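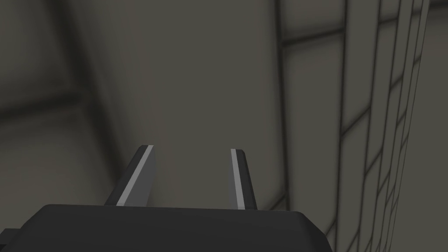

## Griltgate gripper budget – the gallery version

Quick one. Quote from Bevberg is good for 30 days and the clock is already running, so this page goes up rough and gets fixed later. Pictures for people who don't want to open the spreadsheet, plus notes on what we're paying for and what we keep forgetting to pay for.

The short story: one arm, one two-finger gripper, spare fingers, a software seat, and whatever's left goes to mounting. Renders throughout. No hardware money gets spent until the sim side has been argued over, that was the deal last year and it's still the deal.

Arm price is settled. Gripper price is not. Bevberg sells its own as a bundle, Evangelista sells one that fits the same flange and costs less up front, but the fingers are extra and so is the cable. Cable wasn't on the first quote. Cable is now on the second quote. Please read the second quote.

**Fingers open, nothing between them, plain panel behind.** Finger shape is still an open line in the budget. Tapered blades are what both vendors list as standard. Anything custom goes through the machine shop and takes its own line, so tell me before you sketch one, not after.

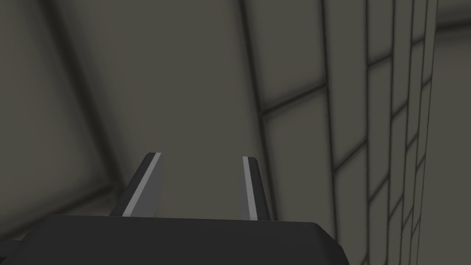
Tumaini Massawe wants to know why spare fingers are in the capital request at all, when they wear out and ought to come from supplies like gloves and tape do. Fair point, and finance may well say the same. But supplies for this year is nearly spoken for and the spares have to be on the shelf on day one. For now they stay in capital. If finance bounces it we move them and shave the mounting plate.

Spares: four sets. Evangelista wants 1012 dollars for the lot, shipping included. Bevberg hasn't answered on the same question, I've asked twice. Third email goes out tomorrow.

Other stuff that came up on this one:

- Pad material. Not decided. Soft pads grip better and get chewed up, hard ones last. Price is close enough that it doesnt change the total.
- Force sensing. Optional on the Evangelista gripper, included with Bevberg. This is most of the price gap, so don't compare the two bottom lines without it.
- Reach. Tight space is where people get nervous. The arm spec sheet gives reach at the flange, and the gripper eats into how you can turn once you're near a wall. Check that before asking for the shorter arm to save money.

Next.

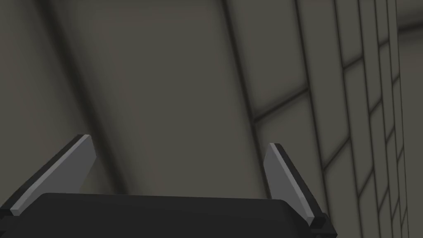
*Gripper against the tiled wall, fingers empty, spread in a V.*

Opening width is the number I'd spend money on. The cheaper Evangelista model opens less than the next one up, and swapping later means a new adapter and probably new fingers on top. Buy the wide one once. I've put the wide one in the request.

Lead times, becuase someone always asks: Evangelista says up to 28 weeks for the wide model with sensing. Without sensing it ships much sooner. Bevberg bundle is somewhere in the middle and they won't put it in writing until there's a PO number. So if we want anything on a bench before the end of the year the order has to leave here in March, and that means sign-off well before that.

Software – Plusier seat, yearly, renews automatically unless you tell them otherwise. It's the only line that comes back every year and last time it was left out of the following year's plan completely. It's in now, both years. Training day is separate and I left it out, we can work from the manuals.

Not in the request, don't ask:

- second arm
- wrist camera upgrade
- new workbench (the old one holds the weight, I checked the plate)

Last picture is the busy one. Gnarled dark branch, thin chain looped under it, big white panel behind. Awkward shapes like that are the whole argument for buying on opening width and finger form before anything else. A knotty branch doesn't have a nice flat side to grab. If the test list was only boxes I'd say take the cheap gripper and go home early.

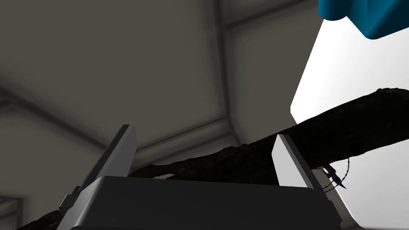
**Posted by the Griltgate equipment desk | January 2026**

What I need back from everybody, in order of how late it already is:

1. Test objects. Real list, with the widest dimension of each. "Various" is not a dimension.
2. A yes or no on force sensing. If it's a no from the whole group the Evangelista quote drops and so does the wait.
3. Who signs for delivery. The arm comes on a pallet and the dock wants a name ahead of time.
4. Floor outlet. Facilities charges us for a new one and it isn't in the total yet. Might be a few feet from an existing one, go look.

Contingency is thin. I know. It went to the wide gripper. If the adapter plate comes in over the estimate we drop one set of spares, and if it's still over we talk about the Plusier renewal, maybe a shorter term.

One more thing on the bundle. Bevberg's rep keeps saying the warranty only covers their own gripper on their own arm. I read the terms and that's half right – the arm stays covered with someone else's gripper on it, the wrist connector doesn't. Repair cost on the connector is on the second tab of the spreadsheet. Factor it in when you vote.

Replies to the equipment inbox please, same subject line, don't start a new thread. Spreadsheet is in the shared folder under Gripper, use the one marked v3.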